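**How many demos before I stop blaming the policy?**

Posted Oct 10, 2024 by Fongchan Sombatkul

I'm collecting teleoperated demos on a two-arm bench for a tidy-the-table task. So far I have 165 episodes, all clean, all with the objects starting in the same spots. The trained policy does beautifully as long as I put everything back exactly where it was. Move the bottle a hand's width and it reaches for the old spot with total confidence, like a man looking for his glasses.

My plan was to grind on to 500 and hope. Is there a number where this gets better, or am I just making a longer movie of the same thing? I record the head view and both wrist views. Training code is the stock Dranix setup, which I haven't touched apart from the batch size.

---

**Yolanda Soler**

Stop recording the same table. Your policy has learned one arrangement very well, and another few hundred copies will teach it the same arrangement slightly better. I did this with a full January of demos at Sangkhawat and have the hard drive to show for it.

What worked for us was 60 layouts with a handful of takes on each. Change where things start, which arm goes first, and what else is on the table. Keep the fumbles too, if the operator recovers — a set with no mistakes in it has no idea what to do after one.

Head view first, then two from the wrist cameras: 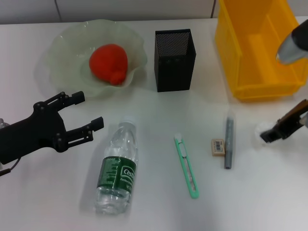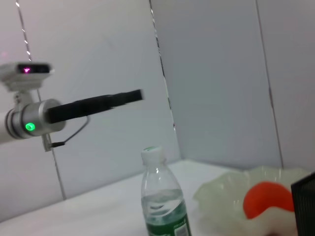
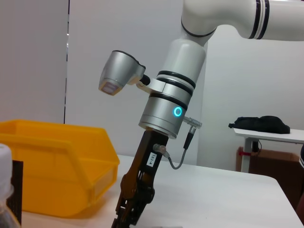

Layout is where I'd spend your next week. Write the starting positions down before you record, or your hands will drift back to the arrangement they like. Mix things that are easy to grip with things that aren't: in the head view there's a utility knife lying near an eraser and a marker, all low to the table, and the water bottle is on its side. A bottle lying down and a bottle standing up are two different problems as far as the gripper cares, so record both. Then hold back 11 layouts and never train on them, however tempting it gets. That's your real score.

Also watch your wrist footage at normal speed before you train. It's dull. I found a whole afternoon where one stream was lagging behind the other, and the loss curve had looked lovely the entire time.

---

**wiltden_bench**

More data. It's always more data. We went to 500 and ours got better.

---

**Yolanda Soler**

Did you move anything between takes?

---

**wiltden_bench**

Well, yes, obviously. We had three people on shifts and none of them could put a cup back in the same place twice.

---

**brestadance**

Check your camera mounts before you redo anything. If the head camera has slipped since you recorded, the policy will miss no matter where the bottle is. Probably not your problem if the original layout still works, now that I reread your post. Leaving this up for the next person.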